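3.2 Lighting and the handling of white cloth

The second part of the study concerns the workroom where the cloth is folded. In the first part we looked only at the fabric and its weight. During the work at Serkden we understood that the light above the table also has an influence on how well a crease can be found, especially when the cloth is thin and white. Figure 3 gives the ceiling light (a) and a bunched fold of the cloth (b).
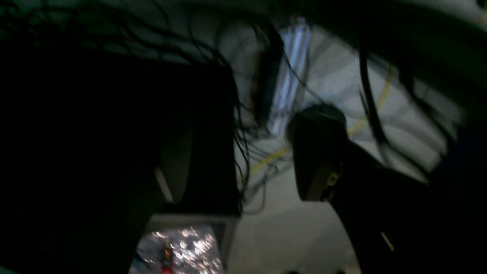
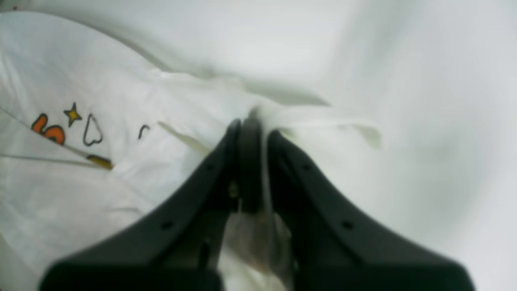
Figure 3. (a) Fluorescent light at the ceiling of the workroom. (b) Thin white cloth, held at a peaked fold, with a loose flap to the right.

El Khatib, in a written comment on our earlier draft, objected that the light is of small importance, and that a person who folds linen every day finds the edge with the fingertips and hardly looks at it. The comment adds that in the Gundine laundry the evening shift folds under much weaker lamps and the piles are as straight as in the morning. We take this objection seriously. It agrees with what several workers told us about large pieces, such as sheets and tablecloths, where the hem is thick and easy to feel.

For thin cloth the situation is different. The hem is often only a little thicker than the rest, and a soft crease can be taken for an edge. On white fabric such a crease shows itself only as a faint gray shadow. When the light is even and comes from directly above, this shadow becomes weaker, and the worker has to lift the cloth or turn it before the true edge is clear. In our notes this extra movement is called a "search lift".

We recorded 1,143 folds in total, divided over 2 lighting conditions: the ceiling light alone, and the ceiling light together with a low lamp at the side of the table. Every piece was folded 4 times, by the same worker, and then pressed again before the next use. Search lifts were more frequent under the ceiling light alone – this was the case for all 3 fabric weights, but the difference was clear only for the lightest one. For the heaviest fabric we can not exclude that it came by chance.

A second observation concerns the place where the cloth is taken. If it is gathered in the middle of the surface, a peak is formed and the part beside it falls in a loose flap. The flap must then be laid flat by a separate movement. When the cloth is taken near a corner, this movement is mostly not needed. The Valanar guide for household linen recommends the corner for all sizes, but gives no reason, and we did not find a comparison of the two ways in other sources.

The side lamp had also a disadvantage. Workers who stood opposite to it complained of glare after the longer sessions, and two of them asked to change places. The position of the lamp is treated in Section 3.3.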